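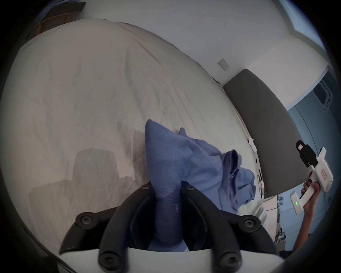
Aula 5: Vocabulário da casa e da rotina (nível A2, português para estrangeiros)

Caros alunos, bem-vindos de volta depois da pausa de fevereiro! Espero que tenham descansado e que não tenham esquecido tudo o que fizemos sobre o pretérito perfeito, porque vamos precisar dele já na segunda metade desta aula. Estas notas acompanham o capítulo 5 do manual Kalville e servem para quem faltou, para quem esteve presente mas escreve devagar (não se preocupem, eu também sempre escrevi devagar) e para quem gosta de reler as coisas com calma em casa, com um chá ao lado.

Verbos que vão juntos com certas palavras

Em português, como em todas as línguas, há palavras que gostam de andar acompanhadas. Dizemos "fazer a cama", mas "pôr a mesa". Dizemos "lavar a louça", "passar a ferro", "estender a roupa", "dobrar a roupa", "arrumar o quarto", "varrer o chão", "aspirar o tapete". Quem fala inglês tem tendência a traduzir tudo à letra, e quem fala espanhol confia demais nas semelhanças, o que dá às vezes resultados muito engraçados. O meu conselho, e já o dou há bastantes anos, é aprender sempre o verbo e o nome em conjunto, como se fossem uma palavra só. Não escrevam no caderno "dobrar" sozinho numa linha. Escrevam "dobrar a camisola", e depois uma frase vossa, com pessoas da vossa vida.

Uma nota para quem vai viajar: no Brasil ouvirão "camiseta" onde em Portugal se diz "t-shirt", e "suéter" ou "blusa de frio" onde nós dizemos "camisola". Atenção, que no Brasil "camisola" é roupa de dormir! O Gopinath Marar, que foi meu aluno no curso intensivo da escola Kurian, contou na aula que entrou numa loja em São Paulo a pedir uma camisola quentinha para ir trabalhar, e a senhora ficou a olhar para ele sem saber o que responder. Ele aprendeu a palavra para sempre, claro, e nós também.

Ser, estar e ficar dentro de casa

Voltamos aqui a um assunto que já vimos na aula 2, mas que merece muita paciência. Usamos "ficar" para a localização de coisas que não se mexem: "a cozinha fica ao fundo do corredor", "a casa de banho fica à direita". Usamos "estar" para coisas que mudam de lugar: "as chaves estão na gaveta", "o gato está em cima do armário". E usamos "ser" para dizer como as coisas são: "o quarto é pequeno, mas é muito luminoso". Com "estar" falamos também do estado das coisas naquele momento: "a cama está feita", "a roupa está dobrada", "a janela está aberta". Reparem que o particípio concorda com o nome, por isso dizemos "os lençóis estão lavados" e "as toalhas estão lavadas". É um erro muito comum no teste, e eu fico sempre com pena de tirar pontos por uma letrinha.

Preposições e contrações

Em + a dá "na", em + o dá "no", de + a dá "da", de + o dá "do". Isto já sabem. O que costuma falhar é a expressão mais comprida: "em cima da mesa", "debaixo do sofá", "ao lado da porta", "atrás do cortinado", "entre a estante e a parede", "em frente do espelho". Leiam em voz alta, várias vezes, até a boca se habituar. A gravação da faixa 2 tem um diálogo em que a Rita procura os óculos pela casa toda, e está cheio destas expressões. Ouçam primeiro sem texto, mesmo que percebam pouco!
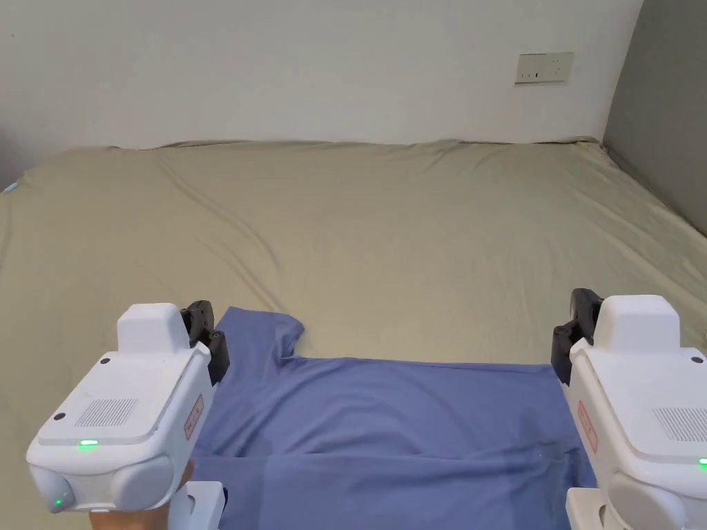

O pretérito perfeito na rotina

Quando contamos o que fizemos num dia concreto, usamos o pretérito perfeito: "levantei-me às sete, fiz a cama, tomei o pequeno-almoço e saí de casa". Quando falamos do que era habitual, precisamos do imperfeito, mas esse fica para a próxima aula e peço-vos que não o misturem ainda. Os irregulares a rever são fazer (fiz, fizeste, fez), pôr (pus, puseste, pôs), ir (fui, foste, foi) e trazer (trouxe, trouxeste, trouxe). O "pôs" leva acento circunflexo, não se esqueçam dele.

Trabalho para casa

Façam os exercícios da página 129 do manual e leiam o texto "A mudança para Carnau", do livro de leituras Fesus. O texto tem uma lista de palavras no fim, mas tentem ler uma vez inteira sem a consultar.

Escrevam também um pequeno texto sobre o vosso último dia livre, em casa ou fora dela, com até 2000 caracteres. Podem escrever à mão, se preferirem, desde que eu consiga ler a letra. Na próxima aula trocamos os textos em pares, com um lápis na mão e muita boa vontade, e só depois os recolho para corrigir.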